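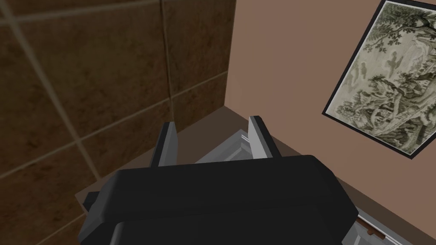 Davoud Babaei reckons we should stop calling any of this housework until the thing can find a job for itself. His point, made over the bench this morning and again by email, is that a person walks into a kitchen, sees what needs doing and starts, and our planner still wants a typed list with every item on it. I don't disagree. I've kept the heading "chores" in the notebook anyway, as that is what Itosum asked us to look at.

December 4, 2018

Simulator day. Skeltine build 234, new contact settings from Sanaa Ragab loaded before the first run. Old settings saved under Endach/old in case we want to go back. Same household scene for everything, kitchen corner and table both.

Kitchen corner first. The tiled wall meets the painted one behind the counter and there is not much elbow room once the hand is down low. The planner's habit is to come in level and then rotate. Arash Rostami wants a keep-out margin along both walls. I'd sooner fix the approach angle, but his is quicker to write, so we'll try his.

Thin metal rims are still a nuisance. On paper they are easy to grip, but the depth estimate jumps about on anything shiny and the fingers close either early or late. A person feels for the edge and doesn't think about it. We have no feeling to speak of, only motor current, and the current trace is noisy at low force.

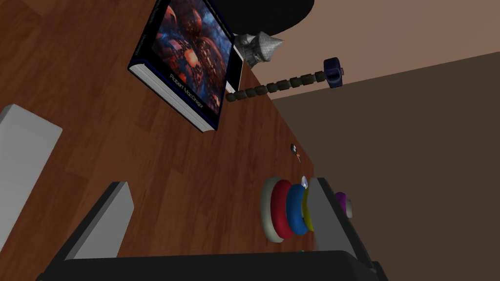

Tidying a table is the chore everyone expects to be solved by now, and it is the one I'd be least willing to promise. Picking up is mostly fine. Deciding what goes where is the hard part, along with taking hold of things made of several pieces. The ring stack is a good case: white, red, blue and yellow rings side by side, each a slightly different size, and the planner treats the lot as one solid. If the grip lands on a single ring, does the rest come with it? The model has no opinion. The thick hardcover is a different problem, too wide to take across the cover, so it has to be pinched at the page block or slid to the edge of the table first. Sliding isn't in the skill set yet. Hamidreza Asadi has a version half done.

Small stuff is worse again. Anything key-sized gets filtered out as noise before the planner ever sees it. I turned the filter down and got phantom objects in the wood grain, so I turned it back up.

Talked to Marjan Sadeghi about the shop-floor side. She thinks the Talebi bins will go better than the house, since the parts are all known and come in trays. Agreed — though someone still has to load the trays, and that is a chore too.

To do:
Wall margin, Arash, 2 values to compare.
Get Hamidreza's slide skill merged, even if rough.
Ask Sanaa whether friction on the rings is per ring or for the whole stack.
Look up what we wrote in May about the rim grasps. I think we had a better depth filter then and dropped it for speed.
Reply to Davoud.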